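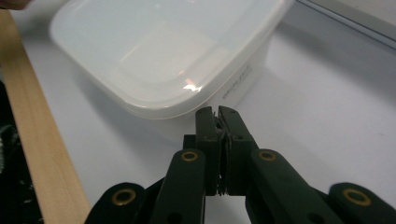
税金・確定申告 掲示板
領収書の保存期間、どこで区切っていますか

投稿者:grisow_k
個人で小さな輸入雑貨の店をやっています。青色申告です。4月に棚を整理したら、古い領収書と請求書が1002枚出てきました。帳簿は7年というのは知っていますが、見積書や納品書まで同じ扱いにすべきか迷っています。皆さんはどうしていますか。

投稿者:Simin Rashti
帳簿、決算書類、領収書は7年。請求書、見積書、納品書は原則5年です。ただ、消費税の課税事業者で仕入税額控除を受けているなら、請求書も7年と考えてください。数え始めは書類の日付ではなく、申告期限の翌日からです。

投稿者:haque674
うちは全部7年で統一しています。分ける手間のほうが高くつきます。

投稿者:みかん箱
>haque674さん
統一は楽ですけど、置き場所が問題です。うちは5年で捨てられる分は捨てています。免税事業者なので。

投稿者:grisow_k
課税事業者です。では請求書も7年ですね。スキャンして紙を捨てるのはどうでしょうか。

投稿者:Tarek Khoury
スキャナ保存には要件があります。解像度は200dpi以上、取引の日付・金額・相手先で探せるようにしておくこと、入力期限を守ること、など。何年も前の紙をまとめて読み込んで捨てる場合は、重要書類だと事前に届出が要ります。領収書は重要書類に入ります。自分なら過去分は紙のまま置いて、今年の分からデータにします。

投稿者:haque674
そこは反対です。途中から方式を変えると、調査のときに紙とデータの両方を出すことになって面倒でした。変えるなら過去分も届出を出してそろえたほうがいい。

投稿者:Simin Rashti
併用自体は問題ありません。いつからデータにしたかを書き残しておけば説明できます。それと、メールで届いたPDFの請求書は別の話です。印刷して保管するだけでは足りず、データのまま残す必要があります。

投稿者:みかん箱
感熱紙のレシートは薄くなるので、コピーを取って原本と一緒にとじています。去年1381円のガソリン代が読めなくなっていて、カード明細と突き合わせるのに時間がかかりました。

投稿者:grisow_k
ありがとうございます。過去分は紙のまま年度別に分けます。Sterkleyという仕入先からはPDFで届いているので、そちらはフォルダを作って保存し直します。届出の書き方は税務署で聞いてきます。

投稿者:Tarek Khoury
過去分を紙で残すなら届出は不要ですよ。

投稿者:grisow_k
そうでした。では聞くのはPDFのファイル名の付け方だけにします。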